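27. Mai 2021
Projektbericht, Wahlpflichtmodul Servicerobotik, Gruppe 4

Simulation statt Testwohnung? Das Navigationspaket »Imby« im Praxistest

Die Firma Skulau bietet Imby als Komplettpaket für Hochschulen an: Simulator, fertige Wohnungsszenen, Navigationsmodul und eine Schnittstelle zur eigenen Steuerung. Laut Produktblatt soll ein Haushaltsroboter damit »ohne einen einzigen realen Meter« einsatzreif werden. Unsere Aufgabe war es, diese Aussage zu prüfen und eine Empfehlung für oder gegen die Anschaffung von 20 Lizenzen abzugeben. Der Listenpreis beträgt 2.000 Euro pro Jahr für den gesamten Kurs, Support wird getrennt abgerechnet.

Installation

Die Einrichtung dauerte länger als angekündigt. Auf den Poolrechnern fehlte eine Grafikbibliothek, die in der Anleitung mit keinem Wort vorkommt. Der Support antwortete nach vier Tagen und verwies auf die Anleitung. Die im November erschienene Version lief schließlich stabil, allerdings nur mit reduzierter Renderqualität. Ob die hohe Stufe auf besseren Rechnern hält, was die Werbung verspricht, konnten wir nicht klären.

Versuchsaufbau

Verwendet wurde die mitgelieferte Szene »Darkdale«, eine möblierte Wohnung. Das Navigationsmodul erhält einen Startpunkt und ein Ziel und soll den Weg aus den Kamerabildern planen. Eine Karte gibt es nicht. Wir haben 10 Strecken festgelegt und jede mehrfach mit wechselnder Startausrichtung fahren lassen, zusammen 3.242 Einzelläufe. Als Erfolg zählte nur, wenn der Roboter am Ziel stand und unterwegs nichts berührt hatte. Das Produktblatt ist großzügiger und wertet leichte Kontakte als erfolgreich, was die dort genannten Quoten schwer vergleichbar macht.
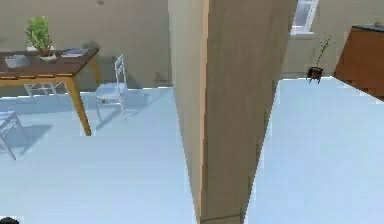
Abb. 1: Szene »Darkdale«, Blick auf die Säule zwischen Essplatz und Kommode.

Beobachtungen

Auf freien Flächen arbeitet das Modul ordentlich. Schwierig wird es an der Säule. Sie verdeckt einen großen Teil des Raums, und ihre Kanten werden in unserer Qualitätsstufe stufig gezeichnet. Der Planer legte den Weg dort oft zu eng an und korrigierte spät. Ähnlich war es am Esstisch: Die schlanken Stuhlbeine wurden aus manchen Richtungen erst kurz vor dem Kontakt als Hindernis gemeldet.

Gravierender finden wir, dass die Szene insgesamt sehr brav ist. Der helle Boden ist fast einfarbig, die Wand hinter dem Tisch kahl. Kabel, Teppichkanten oder herumliegende Schuhe kamen auf unseren Strecken nicht vor. Wer hier gute Werte erreicht, hat noch nichts über eine bewohnte Wohnung gezeigt — und genau das behauptet der Hersteller.

Vergleich

Zum Vergleich haben wir das freie Paket Sriwong herangezogen. Es sieht schlechter aus und bringt nur zwei Wohnungen mit, dafür lassen sich Möbel und Bodenbeläge per Skript austauschen. Bei Imby kostet der Szeneneditor extra.

Empfehlung

Für die ersten Übungen im Kurs ist Imby brauchbar. Den Verzicht auf reale Fahrten rechtfertigt es nach unseren Ergebnissen nicht. Wir raten von den Lizenzen ab, solange der Editor nicht enthalten ist und Skulau keine Messwerte aus echten Wohnungen vorlegt. Eine entsprechende Anfrage blieb bis zur Abgabe unbeantwortet.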